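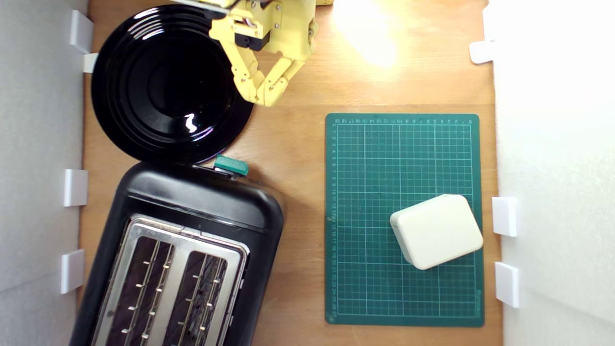

Reports > Site visits > Small appliances

Visit report: Brinier open day, housewares test building

Reading time: 3 minutes

6 Dec 2025

Brinier opens its housewares test building to outside visitors once a year. I went for the toaster line and stayed for the tableware session, which was on the same floor and better organized than the program suggested.

The tour began in goods-in. Samples arrive from the Szilágyi warehouse in plain cartons, and each one is logged, weighed and left overnight at room temperature before any work is done on it. The building handled 3,755 samples in the twelve months to November. Roughly half the shelving was given over to two-slot toasters.

Layout work comes next. The bench tops are light wood with white foam board up the sides, and a green cutting mat with a white grid serves as the position reference. A black two-slot toaster with a stainless-steel top panel and a teal-green lever was set out beside a round black plate with stepped rings. The pairing is deliberate: the company checks how much counter space a typical breakfast setting takes up, and whether a plate can sit close to the appliance without getting in the way of the lever. 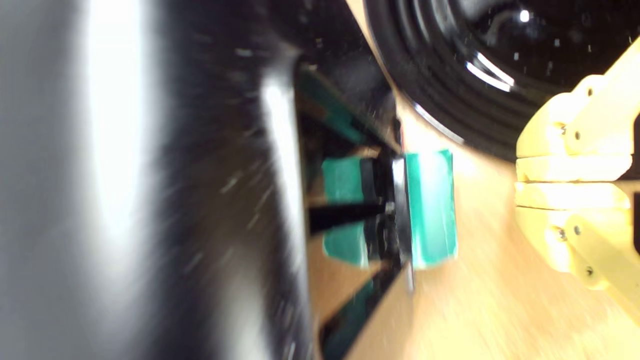 Glare was the main topic in the tableware session. Gloss black finishes give strong highlights along every ridge, and fine dust shows up at once. The guide recommended viewing plates under overhead light first and under side light second — the reverse order tends to hide shallow marks in the rings. Matte finishes are handled in a separate room, which was closed to visitors.

Lever endurance is run at the far end of the floor. The standard test is 1,000 full strokes, with a pause every 600 seconds for inspection of the guide wires. A stroke counts only if the carriage latches. Failures go into a red bin with a paper tag, and the tags are copied by hand into a ledger. I asked about moving the ledger to a database and was told it is planned.

The last stop was packaging. Florketti supplies the molded pulp inserts, and 4 insert designs were on display with their drop-test sheets. The corner radius on the newest one has been increased to keep it clear of the lever housing.

Practical notes for next year: parking is behind the building, closed shoes are required, and the printed floor plan has the two stairwells swapped. Allow extra time at the front desk, where badges are issued one at a time.

Recent reports
Platano kettle plant: filling and leak checks
Molded pulp inserts: notes from the Florketti line
Szilágyi warehouse: carton handling and storage
Winter housewares fair, hall plan and exhibitor list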